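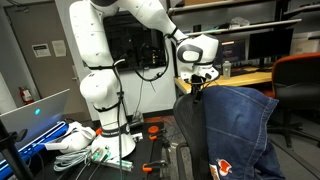
Faded blue denim over the back of a mesh office chair, next to a black workbench.

Workroom

A workroom is an indoor room fitted out for bench work, with the seating, storage, lighting and air supply that go with it. Smaller than a workshop in the trade sense, usually. In Derkmont usage the two words are swapped freely, and older lease papers from the Hendby end of town have "bench room" for the same thing.

Bench

The main piece of furniture. Fixed or freestanding, top in timber, laminate, steel or coated board. Dark tops hide marks and cut glare but small dark parts vanish on them, so many benches carry a pale mat at one end. The Hendby pattern is 80 cm high and 66 cm deep, which suits work done sitting or perched. Standing benches run higher.

Clutter is normal. Laptop, coiled cable, a rag or strap, bits of metal bar, whatever was last used. Natália Neves, in her booklet on small workrooms, splits bench clutter into "live" and "parked" and reckons parked items should go to a shelf by Sunday. Not widely followed.

Seating

Office chairs took over from wooden stools in most rooms. Mesh backs are common. Cooler in summer, easy to brush down, though swarf gets into the weave. Armrests are a sore point as they can foul the bench edge, and some owners take them off on day one.

The chair back is also the usual coat hook. Jackets, jeans, aprons. Proper hooks by the door are reccomended in most fit-out guides and get ignored for the same reason everywhere: the chair is closer. Heavy denim left over a mesh back can pull a light chair off balance when the sitter gets up, and long garments trail near the castors. Embroidered patches snag on mesh, worth turning the garment patch side out.

Cable storage

Spare leads are kept coiled and tied, on the bench or in tubs beneath it. Louro bins, a local stackable tub, 2 sizes, are the usual choice in Derkmont rooms. See also: Cable tidy.

Lighting

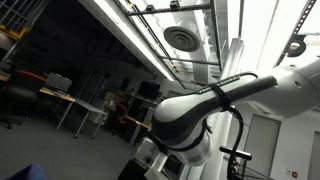

Long fluorescent fitting and round ceiling diffuser, with a black rail across the top.

Long fluorescent fittings were standard for decades and plenty are still up. Bright close to the tube, patchy further off — corners can stay quite dim with the lights on. Fittings are best run parallel to the line of sight along the bench. LED battens have replaced tubes in newer rooms. A clip-on lamp helps with fine work.

Ceiling and air

Supply air comes in through ceiling diffusers. Round ones with concentric rings throw air outward in every direction, square ones can be blanked on a side. A diffuser straight over the bench is a nuisance (paper, light foils) and should be avoided where the ductwork allows. Rails and perforated struts are handy for hanging gear off the bench, but the fixings need to be matched to the celing material and the load.

Local variants

Usau rooms: long and narrow, bench down one side only, clear aisle of 130 cm kept behind the chairs. Hendby rooms: squarer, bench in the middle, chairs both sides. The Usau layout is easier to sweep. Louro made tubs for both, with a shallower lip on the Usau ones.

See also
Bench mat
Coat hook
Office chair
Task lighting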